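The Second Life of a Plastic Brick

Festora sits in an old shoe warehouse on the edge of Toft, between a tire shop and a church that rents out its parking lot. The sign is small and the front door sticks. Inside, on a weekday morning in August, the noise is what you notice first. Someone is pouring toy bricks out of a trash bag and onto a table, and it sounds like gravel coming off a truck.

The shop buys used building bricks by weight, sorts them, washes them and sells them again. It takes in bags from parents clearing out basements, from day care centers that have closed, from estate sales and from grown collectors who have run out of closets. Floarea Cârstea started it with money she had saved while working in the billing office of a dental practice. Her first purchase was a bathtub's worth of mixed bricks from a yard sale. She paid too much for it and knows that now.

"I looked at the pile and saw sets," she says. "You should look at the pile and see hours."

Hours are the main cost in this trade. The plastic itself lasts. Bricks that were molded before the people now buying them were born will usually still fit together, and a good wash takes off most of what a child can put on them. The work comes before and after the wash. A mixed bag has to be picked over for things that don't belong: hair ties, coins, dried-up modeling clay, doll shoes, batteries that have leaked. Then the bricks are split up, and how they are split decides whether the shop makes money that month.

Beginners sort by color. It looks good and feels like progress. A drawer full of red, though, is hard to use, since the eye can't pick a small red hinge out of a heap of red blocks. Experienced sorters go by shape first and let the colors mix, because a shape stands out among other shapes and a color stands out among other colors. Most sellers come around to this after a year or so of doing it the other way.

Festora does both, in an order that took a while to settle. The first pass takes out the large pieces: base plates, wheels, roof sections, anything with a motor in it. The second pass pulls the figures, which are kept apart because they are worth the most for their size. The third takes out the plain rectangular bricks, and only those get divided by color. Everything left goes to what the staff call the long table, where it is sorted by type.

There are 792 drawers along the back wall behind the long table. Some hold one kind of piece. A few are labeled "ask," and those hold parts no one on staff has been able to place.

Ívar Riis runs the long table. He used to repair pianos in Clareck, and he says the two jobs have a fair amount in common. Both involve a great many small parts that look the same until you have handled enough of them. He can tell a brick from an off-brand copy by the feel of it, mostly from how sharp the edges are and how much it gives when he squeezes the open side.

Copies are a sore subject. Plenty of them are decent toys, and children don't mind. Buyers who are finishing an old set mind very much, and a few wrong pieces in an order will bring a complaint. Festora used to throw copies away. Now it sells them in cheap mixed tubs, marked clearly, and the tubs go quickly. Grandparents buy them, and so do teachers who want a lot of bricks and expect to lose half.

The wash is simpler than customers expect. Bricks go into mesh bags and then into a tub of lukewarm water with dish soap. Hot water can warp them. Stickers and printed pieces are kept out and wiped by hand. Clear pieces are washed apart from the rest, as they scratch easily and show it. Afterward the bricks are spread out on towels in front of box fans, turned once in the evening, and left until the next day. Water hides inside the tubes on the bottom of a brick, and a bag that has been sealed too soon will smell like a basement by the time it reaches the buyer.

Yellowing is harder. White and light gray bricks turn the color of weak tea when they have spent years near a window, and blue ones can go slightly green. There are ways to bring the color back with peroxide and sunlight, and hobby forums are full of advice on it. Cârstea tried it for one summer and gave it up. The results were uneven, some bricks came out brittle, and the color crept back on others. She sells yellowed bricks at a discount and says so in the listing.

Prices move more than an outsider might guess. When a popular set goes out of production, the odd pieces in it start to climb. A plain brick in a common color is worth pennies and always will be. A door in a shade that was made for a short time may sell for more than the bag it came in. Festora once found a figure at the bottom of a bag from a closed day care and sold it for $200, which paid for the bag, the gas and new tires for the van. It has not happened again. 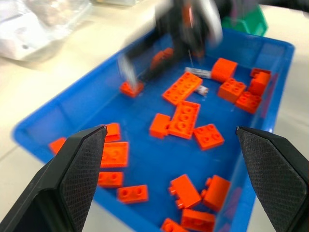

Orange is a good case of how this works. For a long time it was used sparingly, mainly for construction vehicles, traffic cones and the odd bit of trim. Builders who wanted a whole orange wall had to hunt for it. Supply has since grown, and the common sizes are easy to get, but the older belief that orange is scarce still hangs on in the asking prices. Riis checks recent sales before he prices anything in it. The same goes for dark red, tan and a certain sandy green that people buy for roofs.

Gray has its own problem. The standard grays were changed years ago to slightly bluer ones, and many builders have never forgiven it. Old gray and new gray look close enough under a kitchen light and plainly different in daylight. At Festora the grays are only split near the east window, before noon. On dark winter days the job waits.

About half of what the shop sells goes out by mail. The rest is sold over the counter, most of it by the cup. A customer takes a paper cup, fills it from the open bins, and pays one price for whatever fits under the lid. Regulars have worked out how to pack it. They stack the long bricks along the sides, press the small ones together in blocks and fill the gaps with single studs. Cârstea put up a sign asking people to keep to one lid per cup and otherwise leaves them to it.

The counter trade brings in people the mail orders never would. A model railroad club buys windows. A physical therapist comes in for large, easy bricks that her patients can grip. A retired surveyor named a dam he was building Gokmont, after a place in a story his mother told, and he has been coming in for gray slopes for 3 years. He brings photographs of it. At last report it was longer than his dining table, and he had moved on to the spillway.

Families also come in to sell, and those visits can be slow. A parent will put a bin on the counter and then start going through it. This one was the fire station. He built that the winter he had the broken arm. Sometimes the bin goes back out to the car. Cârstea doesn't push. She weighs what people want weighed and offers a price, and she suggests they keep a shoebox of it back. Most take her up on that.

For readers with a bin of their own, her advice is short. Don't sort it by color before you sell. Dealers will only have to mix it up again, and they won't pay more for the work. Pull out the figures and look them up, or at least count them so you know what you are handing over. Keep the instruction booklets, even the torn ones, as some sell on their own. Leave assembled models assembled if they look complete. Take out the batteries. Wash the bricks only if you have the space to dry them properly.

If you plan to keep them, store them somewhere dry and out of the sun, in something shallow. Deep bins are the usual choice and the wrong one, as the small parts sink and children end up dumping the whole thing on the floor to find a wheel. A low tray or an underbed box lets them spread the bricks out and see what they have. An old bedsheet under the play area helps too. Gather up the corners at the end of the day and the cleanup is done.

By four in the afternoon the long table has been cleared for the next delivery, a van load from a school in Clareck. It is expected to weigh in at over 100 pounds. Riis has already set out the mesh bags, and he has propped the front door open with a box of base plates so that it won't stick.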